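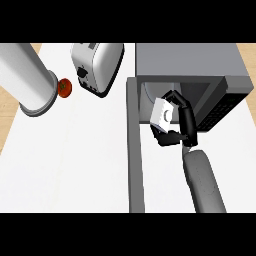
Why does a table at Astholm cost more than the train ride to get there and back?
Mostly you are paying for eleven courses, a lot of staff and the privilege of having wanted it for months.

Eating Out > Features > Long Reads

6 min read

I booked in April, at seven in the morning, along with what felt like the entire population of Skitcombe. The tables for the summer go up at once and are gone before the kettle has boiled. I got a two-top at 5:45, a time of day when I am normally still digesting lunch, and I was as pleased as if I'd won something.

What I had won was the right to pay a deposit.

Skitcombe didn't use to be a place where people paid deposits. It had a pie shop, a chowder counter, and a bar that served whatever the owner's brother had caught. Then Shirin Farahani bought the old net store on the harbor, put in 42 seats and started sending out smoked eel on slices of burnt pear. A critic came. Other critics came to see what the first critic had been shouting about. Within two summers you could buy a nine-dollar coffee on a street that had only recently been paved.

I should say the eel is wonderful. It's sweet and oily and gone in two bites, and I spent the next three courses thinking about it. The cabbage is wonderful too, cooked for most of a day in whey and served with a spoonful of trout roe. If the meal had stopped there, I'd have walked out into the evening telling strangers.

It went on, though. There was a cracker you had to find in a bowl of other, inedible crackers. There was a broth poured from a height by a young man who had clearly been told not to speak while pouring, so we all sat and listened to it. There was a lamb dish inspired by Farahani's winter in Midtbø, which arrived under a glass dome and tasted mainly of dome. The bill for two, with the cheaper wine pairing, was $628. I had a bag of chips on the train.

Farahani is funnier about all this than her menu is. "People want a show," she told me the next morning, peeling garlic at a speed I found alarming. "I took the broth off once. I got letters." She has thought about cutting the menu to six courses and says the numbers won't let her. Eleven courses pay for fourteen cooks, and fourteen cooks is what it takes to make eleven courses.

Four doors up the hill is Staltov, which has no stars, no deposits and, on my visit, no menus either, the printer having died. Ghazal Dehghan has run it since 2000. She makes dumplings, a sour soup with dill, and a walnut and eggplant thing that I ate twice. There are six tables. The line goes out the door by noon and nobody in it seems to be writing anything down.

I asked Dehghan if the crowds next door had helped. She said they'd brought her more than 81 new customers in one bad week in August, when Astholm's kitchen flooded and its whole dinner service wandered uphill looking lost. Some still come back. She gave them soup and charged them the normal price, and several of them asked if there had been a mistake.

"I told them yes," she said. "Next door."

I'd still send you to Astholm once, if someone else is paying. Order the cheaper wine, eat the eel slowly, and don't fight the broth. Go to Staltov the day after, before noon, and bring cash. The card machine runs off the same plug as the printer.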